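Table Prep at Drindley – Open Floor Gallery

Put together fast on Thursday between the lunch turn and the evening setup, so forgive the order. Rosalía Benítez asked for something the other sites could look at before they get their own stations in August. Captions by me (Olaia Pacheco, floor lead), corrections welcome.

Quick background. Drindley does banquets and conference lunches, up to 200 covers a sitting. Setting places was always the job everyone got pulled onto – servers, dish room, me. Fluvico started on the two-arm bench in spring and we've been working next to it since. Villanueva gets the next one.

What changed for people, short version: fewer early starts. Setup crew used to be in at 5:30, now it's 7. Same hours overall, that was agreed before anything got bolted down. Four of us did the bench training and get the higher rate for it. The rest can sign up, list is by the time clock.

What didn't change: final check is still a person. Glasses still a person. Anything with candles, a person.

Bench one, place setting practice. Cloth first, then plate, mug, fork and knife.

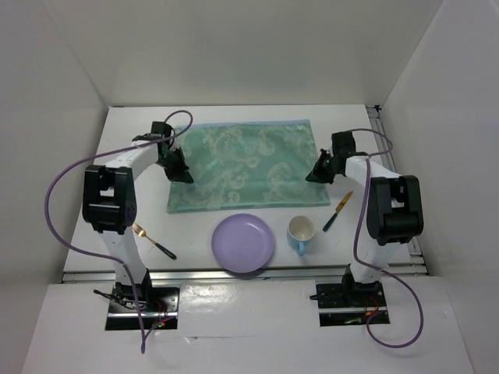 Both arms over the green cloth, lavender plate and blue mug at the front. Gold-tined fork on the left, gold-bladed knife on the right.

The cloth is the hard part, ask anyone. Plates and mugs it picked up in the first weeks. Fabric is differnt every time. Rungnapa Phromma has folded linens here for 13 years and she's the one the Fluvico people call over when it goes wrong. She now has two paid afternoons a week on the bench. Her words: "I show it, it does it badly, I show it again."

Some notes from the crew, from the board in the break room:

"Less wrist pain. Still want the mats replaced." – Eleri Kneath, setup

"Would like to know what happens to the seasonal jobs. Got a half answer." – Lena Stępień, servers

Fair point from Lena. Management says seasonal numbers stay the same through winter, nothing in writting yet. I've asked twice and will ask again at the next floor meeting.

Scheduling moved over to Clirance at the same time, which confused people. Seperate thing. If your shift looks wrong that's Clirance, not the bench, come see me.

Target for the bench is 85 settings a shift. Not there yet. When it stalls, hit stop, write the time on the sheet, go back to setting by hand. No one gets marked down for a stall.

Questions to me or Rosalía, mornings are best.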